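Home Reviews Clubs and Classes Kits Forum Contact

Review: Prollex Home, a kitchen simulator for school robotics clubs

14 comments Shared 54 times

Our club at Limulbridge has students from Year 9 to Year 12, and in June we started to use Prollex Home for the household task in our regional competition. I am the teacher who looks after the programming group. I paid for the licence from the club money, and I write this review for other schools which are thinking of the same purchase.

The program gives you a set of rooms and a robot arm, and the students write the code that moves the arm. The club licence costs $84 for one year and can be used on two computers at the same time. For us this is a little tight. We have three teams, so one team must always plan on paper while the others work, and they are not so happy with that.

Installation was easy on the newer computer. On the older one I had to lower the shadow quality before the program would start properly. The manual explains this, but only in the last chapter.

Our students chose the grey kitchen for the fridge task. The teams must write a routine for the fridge door, and the arm has to stay clear of the island for the whole attempt.
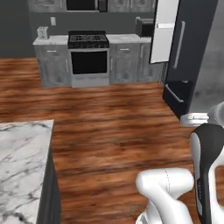

The grey kitchen in Prollex Home, with the upper fridge door open.

I like that the room is a complete kitchen, with cabinets, a range and a microwave over it. The first practice room in the package, called Nilthorpe, has only a table and a shelf, and my students were bored with it after one lesson. In the kitchen they began to discuss real questions, for example how far a door swings and where the arm should wait.

The colours are good in general. The streaks in the wooden floor are a bit strong for my taste. Many of the other surfaces are grey, and the younger students sometimes lost the edge of a cabinet when they looked from a low camera. You can save your own camera positions, and I recommend that you do this in the first lesson.

The weak point is the scoring. Each attempt gets a mark out of 100, but the program does not show where the points were lost. One team received 54 for a run which looked very clean to me, and we spent most of the afternoon searching for the reason. The Echeverría simulator, which we borrowed last year from another school, writes a small report after each run. It has fewer rooms, but for teaching I miss that report very much.

The help pages are written in clear English and my students could follow them without me. I sent one question to support and received a useful answer the next morning.

I will renew the licence for next year. If your club is new to programming, please begin with the simple room, even if the students complain, and keep the kitchen for the second term.

My rating: 4 out of 5

Share Save 14 comments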